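Kitchen Hardware > Sinks, Racks and Drainage
Thread: Side panel screws working loose on flat-pack dish rack

drainboard_dan
Original poster
Member since June 2024

I have a Hivham countertop rack, black, wire base with flat side panels. It ships flat. The base and the crossbar are fixed to the panels with small machine screws driven from the panel face. After regular use one of the screws on the right side backs out far enough that the panel leans outward. I tighten it and it comes loose again in up to 3 weeks.

The wire base is not bent. I checked it against a level on the counter. The hole in the panel is still round and the thread in the receiving end looks fine with a flashlight.

Questions for the group. Is thread locker acceptable on something that sits next to dishes? And is there any reason the right side would loosen before the left? Load is plates toward the left, mugs on the right.

tin_whisker
Reply to drainboard_dan

Mugs on the right is your reason. Plates go in once and stay put. Mugs get picked up, turned over, moved to make room and set down again. Each time, the handle catches on a wire and you lift slightly against the base before it lets go. Small repeated side load, screw backs out.

I would not bother with thread locker. Put a thin nylon washer under the head. It grips better than a bare head on a painted panel and you can still take the rack apart to clean it.

Moya_A
Reply to tin_whisker

I disagree with part of this. I have the Tornham rack, which has a very similar joint, and I kept mugs on the right for 2 years without any movement. What loosened mine was carrying it. I used to pick up the full rack by the side panels to wipe the counter under it. The panels are the wrong place to lift from. All the weight hangs off the screws and the panels want to splay. I now lift from under the base wires and have not touched a screwdriver since February.

Dan, how do you move yours?

drainboard_dan

By the panels. With dishes in it.

tin_whisker

That would do it too. I still think the mugs matter. A rack that is never moved can still loosen.

Moya_A

It can. I am saying one cause is much larger than the other. A ceramic mug does not weigh enough to put real load on that joint, even if the handle snags. A full rack does.

copperline60

Has anyone weighed a full load? I did mine out of curiosity. Plates, mugs and one saucepan came to more than I would have guessed, and the saucepan was most of it. If you lift that by two flat panels held with small screws, I agree with Moya.

On the thread locker question: the low strength kind is used on plenty of household items, but I would not put it anywhere water runs over it and then onto a plate. Most of these screws are high on the panel and above the drip line, so it may not matter. A washer is simpler.

Also check the length of the screws. The rack I bought (Requena, the shorter one) came with two lengths in one bag and no note about which went where. I put short ones in the crossbar and they only caught a couple of threads.

drainboard_dan

Mine were all the same length. I laid them out before assembly.

I put nylon washers on this morning and have started lifting from underneath. The base wires are uncomfortable to grip with wet hands but it can be done. Will report.

Separate question while the thread is open. My mugs hold a ring of water under the base when they are upside down. The recess in the bottom fills up and stays full. Does anyone set them on their side?

alley_sink

Upside down with a tilt is the standard answer. If you wedge the rim against a wire so that one side sits higher, the recess empties on its own and air gets in under the rim.

On the side works, but they roll. In a rack with round wires and no divider, a mug on its side ends up against whatever is next to it, and that is how you get chips.

Moya_A
Reply to alley_sink

They roll if the handle points up. With the handle down it acts as a stop. The mug has nowhere to go unless you push it.

alley_sink

Depends on the wire spacing. On mine the handle drops between two wires and then you have to wiggle it out, which brings us back to the side load tin_whisker was describing.

tin_whisker

Thank you.

Moya_A

If the handle goes between the wires then the spacing is too wide for that mug, or the handle is thin. On a closely spaced base it lies on top. I have no trouble getting mine out.

copperline60

Both positions leave some water. Upside down leaves it in the base recess. On the side leaves a small pool along the lower wall of the mug, unless the mug leans toward its mouth. If the rack has feet you can adjust, raise one end a little and the second problem goes away. If it does not, a folded dishcloth under one end is fine.

For what it is worth, I dry mugs by hand and put them away. The rack is for plates and pans. It takes less time than this thread.

drainboard_dan

Update on the screws. No movement so far with the washers fitted and the new lifting habit. I changed both things at once so I cannot say which one fixed it. I know that is poor method.

tin_whisker

It is. Take the washers off and keep lifting from underneath.

drainboard_dan

No.

alley_sink

Reasonable. I would still like to see someone's mug lying on its side with the handle down and not between the wires.

Moya_A

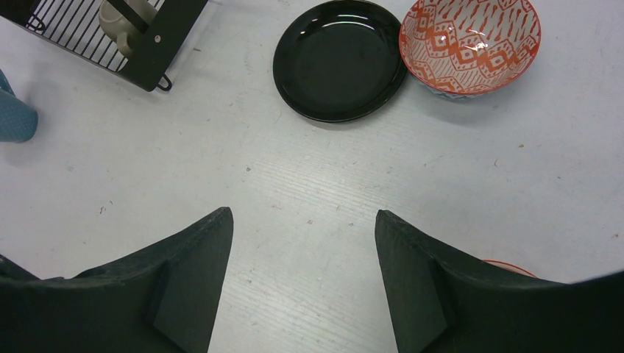
Wire spacing decides whether side placement works, and the easiest test is to lay the mug down and look at where the handle ends up. If it drops through, use a wider handle or turn the mug over. The beige mug in the rack is on its side with the handle pointing down, and the handle rests over the wires, next to the inner edge of the side panel. The crossbar passes in front of the mug. For Dan, look at the silver screw head in the panel, close to the inner edge. A head in that position is easy to check with a fingertip each time you take a mug out. If you can feel it standing proud of the panel, tighten it then, by hand with a short driver, and stop when it is snug.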